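Westovska Kitchen Word List: README

Version notes last changed Tuesday, April 7, 2020

What this is

A list of everyday kitchen and food words collected from home recipe cards, with the spelling variants found on the cards and a plain meaning for each. The list was started to help people who have inherited a box of handwritten recipes and can't work out what half the words mean. It has since been used for crossword setting, a spelling checker and one church cookbook.

There are 1258 entries. Each entry is one word or short phrase. The entries come from 600 cards, all written in English, most of them in a mix of full words and shortened ones ("tbs.", "marg.", "mod. oven").

What is in the folder

words.csv is the main list.
variants.csv holds the odd spellings, one per line, each tied to an entry in words.csv.
measures.csv has the old measures and what they come to in cups, spoons and ounces.
sources.txt says which box each card came from.
changes.txt is the change log.

All files are UTF-8 with Unix line endings. The separator is a comma. Fields that have a comma inside them are in double quotes.

Columns in words.csv

id: a whole number. Numbers are never reused, so there are gaps where entries were taken out.
word: the usual modern spelling, lower case.
group: one of 6 groups, listed in the next section.
meaning: one sentence, no more than 100 characters.
box: the short name of the box where the word was first seen.
sure: y or n. An n means the reading of the handwriting is a guess.

Groups

1. Ingredients. Anything that ends up in the food. Brand names are left out unless the writer used one as the ordinary word for the thing.

2. Vessels. Bowls, pans, tins, crocks, jars. "Bowl" alone has more variants than any other word in this group, mostly because writers added a size or a color to it ("lg. bowl", "the yellow bowl", "2nd bowl"). Sizes and colors are dropped from the word column and kept in variants.csv. An orange plastic bowl goes in as "bowl".

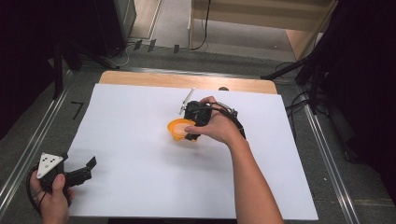 3. Tools. Spoons, whisks, graters, sifters, cutters. A tool named after its maker goes under the plain word if one exists.

4. Actions. Beat, fold, scald, cream, dot, dredge. Only the base form is listed. "Creamed" and "creaming" are variants of "cream".

5. Heat and time. Oven words such as slow, moderate, quick and hot, along with phrases like "till done" and "overnight". No temperatures are given for the oven words in words.csv. The cards don't agree with one another, and the ranges seen are in measures.csv with the card number.

6. Serving and storing. Platter, garnish, wax paper, "keeps well", "company".

A word that fits two groups appears twice with two ids. "Cream" is in groups 1 and 4. "Grease" is too.

Where the cards came from

The cards came in three boxes, called Avura, Lengyel and Pristar in the files. These are working names only, and they say nothing about the families. Names, street addresses and phone numbers written on cards were left out when the text was typed up. A few cards had notes about illness or money on the back, and the backs of those cards were not typed.

The Lengyel box is the largest and the hardest to read. Most of the n marks in the sure column are from there. The Pristar box was typed on a machine with a worn letter e, which gives some false variants (c for e). The ones caught so far have been removed.

Egg words

Eggs have their own section because they caused most of the arguments. The cards write "egg", "eggs", "whole egg", "yolk", "yoke", "white", "egg white", "beaten egg" and "egg wash". The rule is that the part of the egg gets an entry and the state of the egg does not. So "yolk" and "egg white" are entries, "yoke" is a variant of "yolk", and "beaten egg" is split into "beat" and "egg". "Egg wash" stays whole, as it names a separate thing. Shell color shows up on four cards ("brown eggs", "a tan egg") and is treated like bowl color.

"Break into bowl" and "break in a bowl" are both common. Neither is an entry. 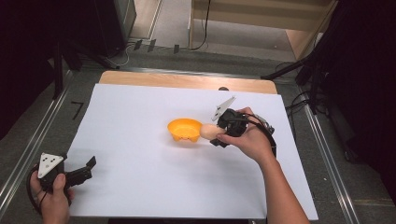

Can I add words from my own recipe cards?
Send them as a CSV with the same columns and leave the id blank. An id is given when the word goes in. Words seen on only one card are fine if the reading is clear.

Known problems

The meaning of "scant" is still too vague. Two entries for "oleo" should be merged. In variants.csv, lines that start with a number are sometimes turned into dates by spreadsheet programs, so open the file as text. The measures file has no entry for "butter the size of a walnut", which appears in all three boxes with different amounts.

Use

Free for any purpose. Please say "Westovska Kitchen Word List" and give the version date if you print more than a page of it.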